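Who Looks After the Test Street?
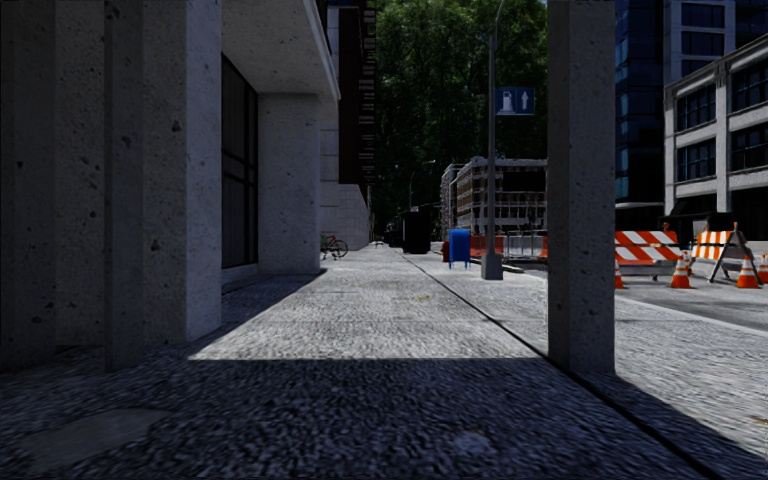

Gifty Gyamfi has kept the sidewalk delivery machine at Stirnavmont running since January, and she is the first to admit that most of her working day goes into a street that doesn't exist. Before the machine rolls out of the shop at Votdale, its software has to get through a simulated city block. I went to see her with a simple doubt. If the block is made up, what does passing it prove?

"Less than the sales people would like," she said. "It proves the settings aren't stupid. That's worth having. I wouldn't stretch it further than that."

We were sitting at her desk, with the machine up on a stand behind us and its left wheel cover off. She had come in at 6:30 to change the drive belt and hadn't gotten back to it.

The setup, as she explained it, goes in a fixed order. She measures where the camera sits on the real machine, after every repair, and types those numbers into the simulated one. Then she runs the route. If someone swaps a bracket and skips the measuring, the simulated machine is looking at the street from a place the real one never will.

"We did that for two weeks," Gyamfi said. "Everybody was pleased with the results. The camera was tilted 2 degrees down and the model had it level."

I asked who caught it. She said Iddrisu Baidoo did, while he was under the machine looking for something else.

Shadow is her main complaint. A hard line where dark paving meets bright paving can look like a step to the software, and when it thinks it sees a step it brakes. Her fix is to change the exposure setting, run the block again, and then go through the log for every slowdown. She doesn't like fixes that make the machine less cautious in general. Baidoo, who joined us with a sandwich, was blunter about it.

"You can tune it until it stops braking at shadows," he said. "Then you've got a machine that doesn't brake at a curb. I've seen people call that progress."

A seam in the paving gives similar trouble. So does a patch where the surface has been smoothed over. The simulated street has such things in it, along with traffic cones and striped barricades out on the road side, and Gyamfi wants more of them. I wondered whether a drawn seam could tell her anything about a real one. It can show whether the camera picks it up, she said. It won't tell her what it does to a wheel bearing, and for that she has a spare slab of concrete in the yard and a grease gun.

The company quotes a figure of 500 clean runs before any change goes onto the machine. I asked Gyamfi what she made of it.

"I'd swap the lot for one wet morning outside with somebody paying attention," she said. "The runs repeat. You learn most of what you're going to learn early on. After that you're warming up the room."

Baidoo disagreed with her there, a little. He has seen a fault show up late in a batch, when the position estimate had drifted far enough to put the machine on the wrong side of a pillar. Gyamfi's answer was that the drift came from a bad wheel size in the settings file, and that a worn tire would have told them the same thing if anybody had put a tape on it. They have plainly had this argument before.

The wheels are now measured whenever the belt is changed, and the size goes on a card taped inside the lid. The card is in pencil. Gyamfi also keeps the old settings files, every one of them, after an update from Stoltness wiped a set she needed.

I asked whether she would let the machine out alone on a street she hadn't walked herself.

"No," she said. "And I'd want to see the belt tension first."

She went back to the stand after that. The new belt was still in its bag, and Baidoo was looking for the right wrench.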